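Chapter 4
Planning a Kitchen: Work, Storage and Power

A kitchen plan starts with the jobs done in the room. People store food, wash it, cut it, cook it and clean up, and most of that happens on a small part of the counter. The first task in this chapter is to find that part.

Our main case is the Onell house, a single-story home of 1,626 square feet. The owners set aside $1,000 for changes and wanted the work done by 5th August. Walls and plumbing stayed where they were. Only storage, lighting and outlets could move – and outlets took up most of the discussion.
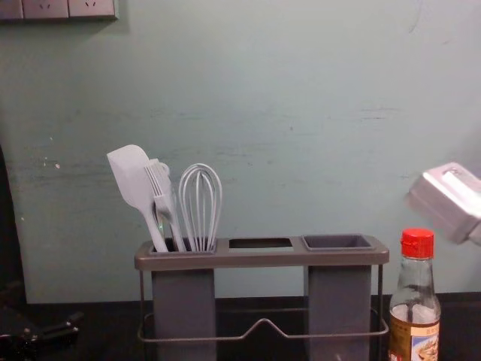
Latrice Mbeki holds that outlets should be settled before cabinets, and she told the owners so at the first meeting: a shelf can be shifted in an afternoon, but a new circuit means opening the wall. Cosimo Leone disagreed. He wanted the cabinet layout first, with power drawn in afterward.

Both methods are used, and Section 4.3 compares them on the same floor plan. Before reading on, list every appliance in your own kitchen and note where each one is plugged in.

Key terms: work zone, landing space, branch circuit, backsplash, clearance

4.1 Measuring the Counter

Measure the counter along its front edge, in inches.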